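Notebook, March, after lunch - folding, second page

Carrying on from where I stopped this morning. The towels went quickly and I won't write more about them, except that the Hildale hand towels still want to be folded in thirds and I keep doing them in half out of habit. Thaís Sampaio has asked me twice now to stick to one way, and she's right, so thirds it is from here on.

The dark clothes are the slow part. I moved them over to the bed because the table in the Lacerda room is too narrow for anything long, and a sleeve or a hem always ends up hanging down and pulling the rest along with it. On the bed you can lay a thing out flat and walk to the other side if you need to, and I do like working on that butterfly bedspread, it's such a cheerful old thing. The plush holds the cloth a bit too, so a piece tends to stay where you put it. 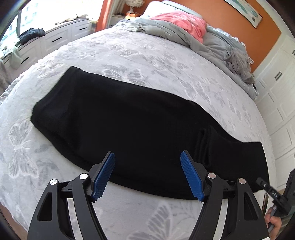 My trouble with black is that I can't find the seams. On a striped shirt you see right away when you've gone crooked, but with soft matte black everything runs together, and I end up feeling along the edge with my fingers like somebody looking for a light switch. What helps me is to get the corners out first, then smooth from one end toward the other with the flat of the hand and leave the bunched part for last. If I start on the bunched part I only push the folds somewhere else - I did that most of last week and was quite cross about it.

Thaís learned hers from a household booklet of 1956 that belonged to her grandmother, and it says to shake the garment twice before laying it down. I tried it and I think it does help a little, though the lint goes everywhere.

Still to do: bring the lamp over from Grirnness so there's some light from the side, ask about a second basket for the darks, and write the thirds rule on the card by the door so I stop forgetting it.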